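**Akley kitchen simulation kit: progress report to the Ostrowski fund, December 2019**

We're past the halfway point of the review and it has been a really good couple of months! The Akley kit installed cleanly on both lab machines once we replaced the older graphics driver, and the team has been using it daily ever since.

## What we've done

- Ran 200 trials of the pick-and-place tasks, all in simulation, with both arms loaded.
- Wrote up 47 issues and sent them to Akley. Most were small (a misspelled menu, a lighting preset that wouldn't save), and the replies have been quick and useful.
- Connected the kit to Retudard, our own logging tool, so every run now lands in the same folder with its settings attached.

The scene editor is the part we like best. Swapping a plate or moving a cutting board takes a minute or two, and you can be back to testing before your coffee cools. We had budgeted a full week for building kitchens and used two days of it!

Grasping is where most of our hours go now. The bell pepper task is a good test for the right gripper: it has to come in over the board at an angle, and the closing point is easy to get wrong. Akley's default grip settings are too firm for our taste, so we're tuning our own.

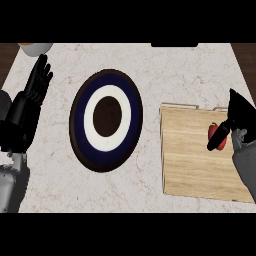
## What's left

1. Repeat the grasp trials with the new settings, up to 600 runs if the machines are free overnight.
2. Compare the results with Skurnorby, the other kit on our list. Their trial license starts in January.
3. Send you the cost sheet. The second-seat price is still open with Akley.

Spending is on plan and we're not asking for any changes to the grant.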